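Laundry Room: Frequently Asked Questions
Lelesach Residence
Last revised December 24, 2021

The following answers apply to all residents of Lelesach and to guests staying longer than five nights. Questions not covered here should be addressed to the Residence Office.

Where is the laundry room and when is it open?
The laundry room is on the lower ground floor of the Skaketti wing, past the bicycle store. It is open from early morning until late evening. A cycle must be finished before closing time, as the doors lock automatically and cannot be reopened until the following day.

How do I pay?
Payment is made with the Yimyam card issued with your room key. Cards may be topped up at the terminal in the entrance hall. Cash is not accepted. If your card has been lost, please report it to the Residence Office on extension 383, where it will be cancelled and the remaining balance transferred to a new one.

May I reserve a machine?
No. Machines are used in order of arrival. An empty basket left on top of a machine does not constitute a reservation and may be moved by other residents.

How should I load a front-loading machine?
Open the door fully and check the drum and the rubber seal for items left by the previous user. Hold the basket at the opening, tip it towards the drum and let the laundry go in a little at a time. Large pieces such as sheets should be loosened first, as they otherwise tend to wind around smaller ones. Leave a hand's width of space at the top of the drum, and make sure that no fabric is caught in the seal before closing the door.

Basket tilted towards the open drum:

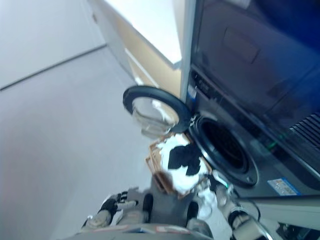
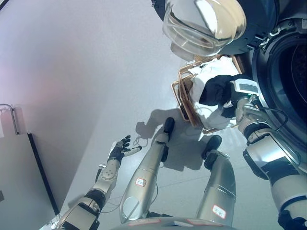 May I wash black and white items together?
This is left to the judgement of the resident. New black garments may release dye during their first few washes and should be washed separately, or with other dark items, until the water runs clear. Items that have been washed many times may generally be combined at a low temperature. The Residence does not offer compensation for discoloured clothing.

Which detergent should I use?
Any detergent intended for automatic machines is suitable. Lillel powder is sold at reception in boxes of 775 g. Please do not use washing-up liquid or hand soap – both produce excessive foam and may cause the machine to stop in mid-cycle.

The door will not open after the cycle. What should I do?
Wait five minutes. The lock releases only after a short delay, and pulling at the handle may damage it. If the door remains closed, note the number of the machine and contact the Residence Office.

Should the door be left open after use?
Yes. Please wipe the seal with a dry cloth and leave the door ajar, so that the drum can air. Residents with small children are asked to keep them away from the machines at all times.

What happens to laundry that is not collected?
Finished laundry may be removed by the next user and placed on the folding table. Items still there at closing time are taken to the Residence Office and kept until the end of the month – those found over the winter holiday will be kept until the end of January. Unclaimed items are then given to charity.

May I dry clothes in my room?
Small items may be dried on a folding rack. Lines may not be fixed to walls, windows or radiators. For sheets and towels, please use the drying room next to the laundry room, which is open during the same hours.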